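Student Project Report: Drinking Habits and Tap Water Use in Mowat Hall

**Course:** Community Health Methods, Faltosthorpe College
**Supervisor:** Wiesława Kwiatkowski

## 1. Background

Mowat Hall houses 506 students on 7 floors. Each floor has a shared kitchen with a cold tap, an electric kettle and a sink. The hall office wanted to know why so many single-use bottles end up in the recycling room. Our group took this on as our term project.

We wanted to find out what students drink during a normal study day, where they get it, and what would make them use the tap more. We left out alcohol and anything bought with a meal in the dining hall.

## 2. Method

Residents filled in a paper diary for six days in October. They wrote down each drink, the time, and where it came from. Size was given as small, medium or large, with a printed chart to compare against. We tried asking for ounces in the pilot, but the answers were mostly guesses.

Most people in the pilot drank from a mug of their own, so the chart used a standard mug as the medium size.
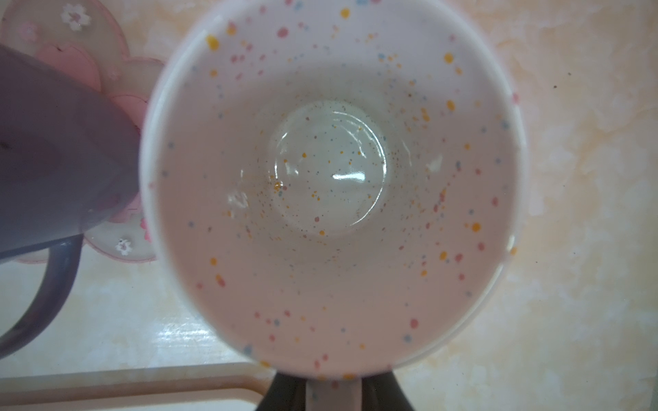
Why did we use diaries instead of one survey at the end? People forget small drinks quickly, especially water, and a diary filled in on the same day picks up more of them.

Diaries were dropped in a box by the mail slots. Two of us typed the entries into a spreadsheet separately and then compared the sheets. Where they didn't match, we went back to the paper. Most mismatches came from handwriting, and a few came from people writing "same as yesterday," which we copied over from the day before.

## 3. Results

### 3.1 What people drank

Tea and coffee together made up the largest share of entries on every floor. Plain water came next. Bottled soft drinks were lower than we expected, and most were logged after 9 p.m., when the campus store has closed and the vending machine is the only option left.

The upper floors logged more bottled water than the lower ones. Several people up there wrote in the margin that the tap runs warm for a long time before it gets cold. We checked this with a kitchen thermometer and it was true in the morning but less clear in the evening.

### 3.2 Size of drinks

Hot drinks were nearly always marked medium. Water was split between small and large, with not much in the middle. People seem to either take a quick drink at the sink or fill a big bottle and carry it to class.

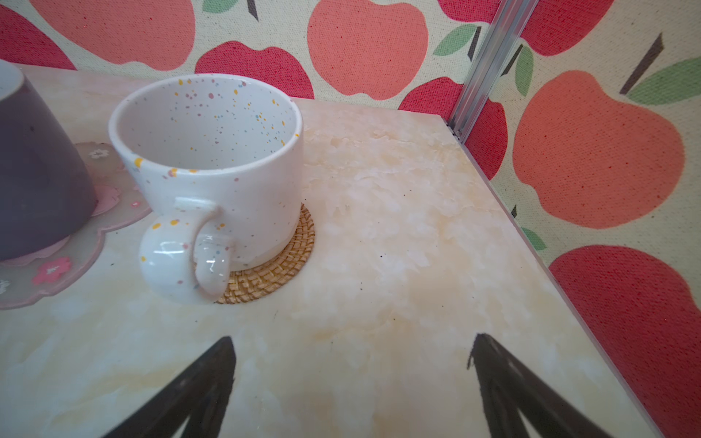 *Figure 1. Speckled mug with loop handle.*

### 3.3 Reasons for not using the tap

The last page of the diary had an open question. The most common answer was taste. Students who grew up in Milludbridge complained less than the others, and they told us the water at home is just as hard. Other answers were the warm tap, a dirty sink, and not having anything clean to drink from.

## 4. Discussion

The taste problem may be easier to fix than we first thought. The hall office lent us an Orska filter pitcher, and we left it in the second-floor kitchen for the final week of the project. It was refilled often, but we did not log how often, so we can't say much about it.

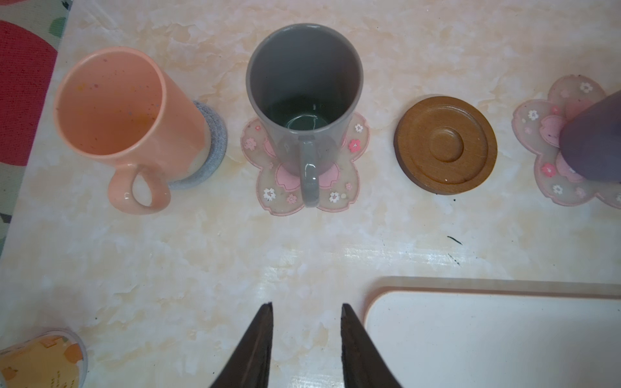
Wiesława Kwiatkowski commented on our draft that the pitcher should have gone in an upper kitchen, where the bottled water was being used, and that we should state this as a limit of the study. We agree. We picked the second floor for the simple reason that it was near our rooms.

Another limit is that people who filled in the diary may already care about what they drink. Some also stopped writing on the last day. We kept those diaries in but left the blank day out of the totals.

## 5. Recommendations

- Place a filter pitcher in each upper kitchen and keep a refill tally next to it.
- Ask maintenance to look at the cold pipe on the upper floors.
- Clean the kitchen sinks before the morning rush.
- Repeat the diary in March, when the heating schedule is different.

The blank diary, the size chart and the spreadsheet are with the hall office.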